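About Grimeo

Small shop, short page. We help people plan and budget for tabletop robot cells — two arms, a rail, an enclosure, and all the bits that get left off the quote. Started in Pundside, second bench in Lagos since November.

What we do

You send a task and a number. We send back a parts list, a spares list, and a plan for what to buy first and what can wait. Flat fee, 736 dollars. No commission from suppliers, never taken any.

Most first budgets go on arms. Then there's no money for walls, wiring, grippers that wear out, or floor space. We've done 157 plans now and the arms-only budget is still the one we see most. Please cost the enclosure early, it's always more then you think.

Packing work, two arms on one rail:

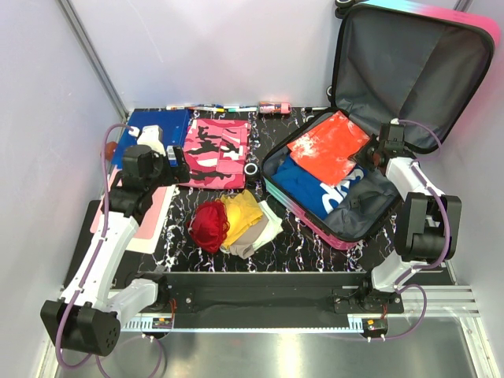
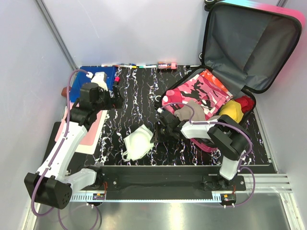 What to budget for

Arms and mounts. Get both quoted together, same supplier if you can.
Rail and frame. Aluminum profile, cut to length. Order extra.
Cables. Longer than the drawing says.
Work items. Clothes, a suitcase, pens, whatever your task needs. Cheap but someone has to buy them, so give it a line.
Spares. We hold back 3,000 dollars on a two-arm cell. Argue with us if you like.

Who we work with

Schools, labs, small packers. 34 of our plans were for Prerkby, our longest running customer, and they still send us their quotes to check before signing.

Getting in touch

Use the contact form. Tell us the task, the budget and teh date you need it running — replies go out in two working days.

Page updated January 20, 2020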